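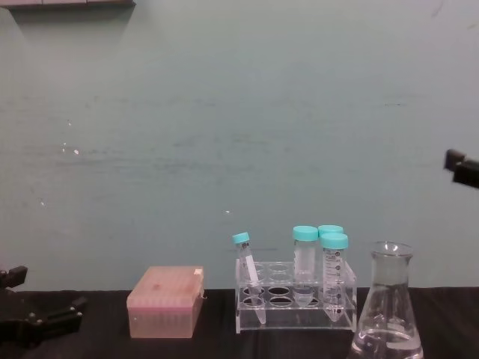

Samira reckons the timer is a red herring and we should be looking at the extension lead. Said so twice on the phone before I'd got my coat off. Fair enough, noting it, but I want the timer ruled out properly first.

2018-10-09
Flustgate kitchen fire, items in from Latby store

Signed for 6 bags. Seals all good, except bag 5 has the label half off — number still readable, re-taped, Noura initialled.

What we've got from the fire service report: call came in from upstairs neighbour, crew found the worst of it low down between the cooker and the back door. Worktop burnt from underneath. Ceiling down in one corner. Tenant out at the time, says nothing left on. Cooker knobs all at off, checked against the crew's notes, agrees.

Bag 1, extension lead. Four-way, melted into a lump at the socket end. X-ray before anyone touches it!! Not cutting into this till the insurer's man has been told, he complained last time.

Bag 2, plug-in timer, what's left of it. Casing gone on one side. Pins pitted but could be heat from outside. Continuity across the contacts: open. Doesnt prove much, the spring has lost its temper anyway.

Bag 3, bits of flex. Two pieces with beads on the ends. Under the microscope the longer one has a sharp line between bead and good copper, so more like arcing than plain melting. Short one I can't call. Khalil looked, can't call it either.

Bags 4 to 6 not opened. 4 is floor debris, needs sieving. 5 and 6 are lino and skirting for the solvent check, going to Raghda, she has the kit free after lunch.

Arc on the flex only says it was live when the fire got there. Keep that in the report in plain words, the Uvville one came back with questions becuase we put it badly.

Need from the landlord:
— date of last wiring check (he says January, no paper yet)
— was the fuse board changed, and if so who by
— which breaker was down when the crew got in

Hussam rang re the repair quote. More than 1,157 for the kitchen alone and he wants to know can he let the builders start. Told him NO, nothing gets stripped until we've had a second look behind the cooker. He wasn't happy. Asked him to put a padlock on the back door meanwhile.

Old timer of same make wanted for a side by side. Kassab might have one in the shop, K. to ask his uncle. Run it on a heater load for 5 hours with a probe on the contacts, see what temp it gets to. If it stays cool Samira gets her extension lead.

Raghda just back to me, skirting sample is in the oven with the charcoal strip, blank lino as well. Result tomorrow morning if the machine behaves. It was drifting last week, run the standard first.

Bags 1-3 resealed, back in the locked cabinet, key with Noura. Bag 4 sieving next, need the finer mesh, someone has had it off the hook again.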